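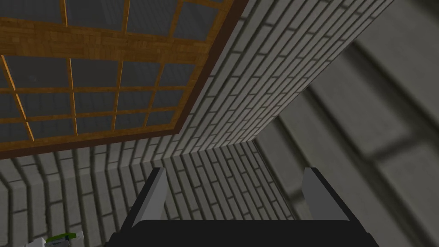

Griet Vermeulen told me right off that I'd been calling the place by the wrong name. I'd walked up to the old meeting house in Oltwood saying "chapel" to everyone I met, and she let me finish my whole first question before she fixed it. "It was a chapel for nine years," she said. "Then they fell out with the bishop and it was a meeting house, and it's been one ever since."

So, meeting house! Griet has written two booklets on it and is deep into a third, and she talks fast (my notes are a mess). The part I'd come for was the bell. It was cast in Bendunine, hauled over the hill by oxen, and hung one April in a tower that wasn't finished. "They rang it anyway," Griet said. "There's a letter complaining about the plaster coming down."

I asked what it weighs. "1159 pounds, if you believe the receipt. Joscha Kuhlmann doesn't."

Joscha, who tunes the organ over in Osbridge, was up in the gallery and yelled down that he certainly did not. They've been arguing over that receipt for up to 4 years, and I got to hear a good chunk of it.

Griet wants the bell taken down and weighed when the tower roof gets redone. "Then he can buy me lunch," she said. Joscha said he'd want to see the scale first.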